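Clandberg nuclear talks simulator: two hours of my life, enriched to 13 per cent

There is a particular kind of person who looks at a stalled arms treaty and thinks, I could sort that out before lunch. Clandberg, the new diplomacy simulator from Gikoseo, has been made for us.

You play the chief negotiator for Arnora, a smallish republic with a great many centrifuges and a short temper. Across the table sits Tremblay, which has sanctions, an election coming and a memory like an elephant. Each round you may let the inspectors in, throw them out, or issue a statement regretting everything. I issued a lot of statements.

The bargaining is very good. Offers are slow, grudging and full of footnotes, and the footnotes matter. I once gave away the whole heavy water programme in a subclause and only noticed when my own parliament began shouting.

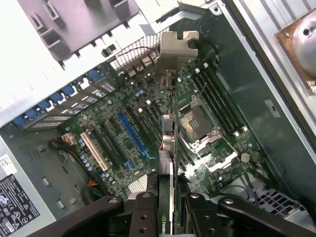
An NVIDIA graphics card over an open desktop case

The news ticker is less convincing. It has over 2000 headlines, according to the box, yet I kept getting the one about the foreign minister's cough. The military screen is a muddle too, and the uranium stockpile is shown in a shade of yellow that can't be told apart from the background. You do want to be able to see that one.

Two players can share the talks online, and it's much the best way to play. My partner and I signed an interim deal at one in the morning, broke it by ten past and blamed each other in writing.

The tutorial is dry, the save system forgets things, and the ending I got was a joint communiqué promising further meetings in December. I have already started again - Tremblay is being unreasonable about the inspectors.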